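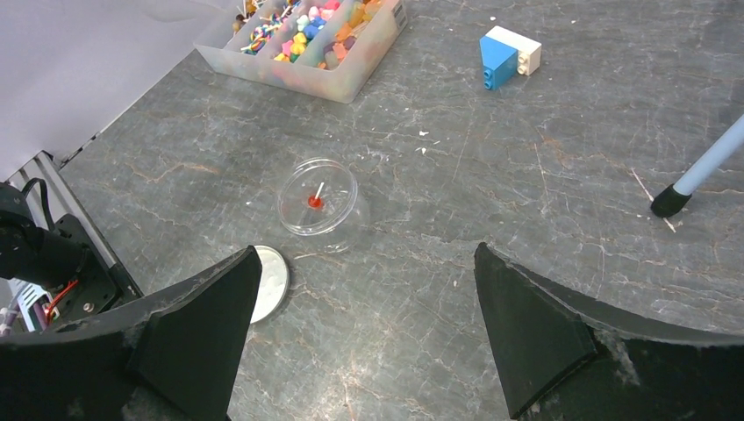

Okine Stone Cleaner and Sealer Kit review

Dark stone looks good in a showroom and shows everything at home. Water rings, crumbs, flour, fingerprints and the dull patch where somebody always puts their elbows. I bought the Okine two-bottle kit in July after one too many evenings of wiping the same surface and still seeing streaks when the lamp was on. I have used it long enough now to say what it does and where it falls short.

What you get

The box holds a spray cleaner, a bottle of sealer, two microfiber cloths, a foam pad and a folded sheet of instructions. I paid $36.10 at first, or so I thought, until I saw that the store had charged me for the cleaner refill as well. Check your cart, as the refill is added by default on the page I used. The refill can be taken off with one click.

The bottles are sturdy. The trigger on the cleaner gives a wide, even mist and has not leaked. The sealer has a flip cap that lets out too much at once, and I ended up pouring it into a small bowl and dipping the pad instead.

The cleaner

I use this every day. Two or three sprays cover the end of a kitchen table, and it lifts cooking grease without much rubbing. It dries fast and does not leave the rainbow film I used to get from dish soap. On dark slate gray that matters more than anything else, and it is the main reason I would buy it again.

It has a light smell, something like cucumber, that is gone in a few minutes. My brother-in-law, Fahad Jafri, is sensitive to most cleaning products and had no trouble with it while he was staying with us.

It does not do much for dried candle wax or old sticker glue. For those I still use a plastic scraper and warm water first. It also needs the surface to be free of crumbs before you spray. If you skip that step you just push wet grit from one side to the other, and the cloth picks it up and drags it.

The sealer

Read the instructions twice before starting. The surface has to be clean and fully dry. You spread a thin coat, wait 13 minutes, wipe off what is left and then buff with a dry cloth. The sheet calls for a second coat after 4 hours. You then keep everything off the stone overnight.

My first try went badly. I put it on too thick, answered the phone and came back to a sticky haze over half the table. The instructions say to apply a little more sealer to soften the haze and wipe right away. I did that and most of it came off. The rest took a lot of buffing the next morning.

The second try, on the bathroom vanity, went fine. I worked on one small section at a time and set a timer. Water now beads up on the vanity and wipes off clean. Coffee left overnight on a test spot wiped away with no mark. Lemon juice still left a faint dull ring, and the sheet does warn that sealer will not stop acid from etching marble.

Before you buy, find out what your surface is. A lot of tables sold as marble are ceramic, glass or laminate with a printed pattern, and they do not need sealing. Fulvio Pellegrini, who cut our vanity top, told me to put a few drops of water on a hidden spot and leave them for a while. If the stone darkens, it is taking in water and a sealer will help. If nothing changes, buy the cleaner alone.

Compared with others

I had used Leitner stone spray before this. It cleans nearly as well and costs less, but it streaks on dark colors. On our light windowsill I could not tell the two apart, so I still finish my old bottle there.

I also tried Nastitz wipes, which are handy after a meal but dry out in the tub before I get to the bottom. They leave lint on anything with a rough or honed finish.

The cloths

The two cloths in the box are average. One started to fray at the hem after a few washes. Wash them without fabric softener, or they stop absorbing and begin to smear. A plain pack of microfiber from the hardware store works just as well with this cleaner.

Good points: no streaks on dark surfaces, mild smell, solid sprayer, sealer holds up well against water and coffee.

Bad points: sealer cap pours too fast, very little room for error with the timing, refill added to the cart without asking, thin cloths.

Rating: 4 out of 5 for the cleaner, 3 out of 5 for the sealer. The cleaner is sold separately, and I will be ordering it that way next time.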